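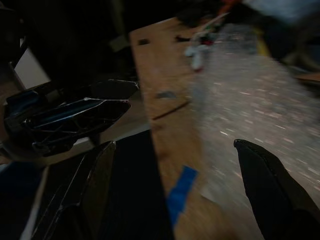

Covering a count: notes for session 3

Right, election night. Last time we did the campaign trail and I rambled on for too long about press buses, so I'll try to stick to the handout this time. What I want you to take away is how a small newsroom gets through a local count without saying something on air that it has to take back an hour later.

Before the polls close

Most of the work is done by teatime. You should have a sheet for every ward with the candidates' names spelled the way they appear on the ballot paper, who held the seat before, and by how many votes. Say the names out loud! I once read out a winner's surname three different ways in one bulletin (my mum rang in to tell me).

Write your background pieces early too. You want a few paragraphs ready for each likely outcome, so that when the figures arrive you're dropping numbers into copy that already makes sense. Mark the gaps with something ugly, like XXXX, and search for it before you publish. Please search for it.

The Wokico example

We'll use the Wokico town council by-election all the way through, because it was tight and the coverage was a bit of a mess. Tanner Arsenault was the sitting member's chosen successor and everyone expected him to walk it. Jagadeesh Raju had been a bus campaigner and hardly anyone had bothered to interview him. The vote was in June, the turnout was poor, and Raju won by 15 votes after a recount, with 1,198 to his name.

Have a look at the three reports in your reading pack. The first one went out before the recount had finished and has Arsenault "set to win". Set to win according to whom? It doesn't say. I think the reporter had overheard a party worker at the sports hall, and party workers are lovely people, but they're there to be cheerful about their own side. The second report is dull and correct. The third is the one I like, even though it came last, as it explains why there was a recount and who had asked for it.

Words to be careful with

Leading. Fine, if you say how much has been counted. A lead after one box from one end of town tells you very little.

Landslide. Not for 300 votes, unless hardly anybody voted for the other side.

Projected. Somebody did the projecting, so name them. If it was you, with a calculator, leave it out.

Historic. I'd put a small tax on this one. If it's the first time something has happened, say what, and let people decide for themselves how excited to be.

On the floor at the count

Get there early and find out who the returning officer is and where the declaration will be made. Ask what you're allowed to film, too, as the rules on that are stricter than you'd think and you don't want to learn them by being walked to the door. Bring food. Bring a charger, and then bring another one for whoever sits next to you.

When the declaration comes, write down every candidate's figure, including the one who got hardly any. Add them up. Check the total against the turnout you've been given, spoilt papers included, and if the sums don't work go and ask before you file. Officials do misread things, it's the small hours for them as well.

Talk to the loser. Be decent about it, give them a minute, but do ask. Arsenault gave a very good interview that only one reporter stayed for, and it's much the most interesting thing in the pack.

For next time

Read the Wokico reports and rewrite the first one using only what was known when it was published. Keep it to 300 words. Then write the two questions you'd most want to put to Raju the morning after, and bring them along, as we'll be trying them out in pairs.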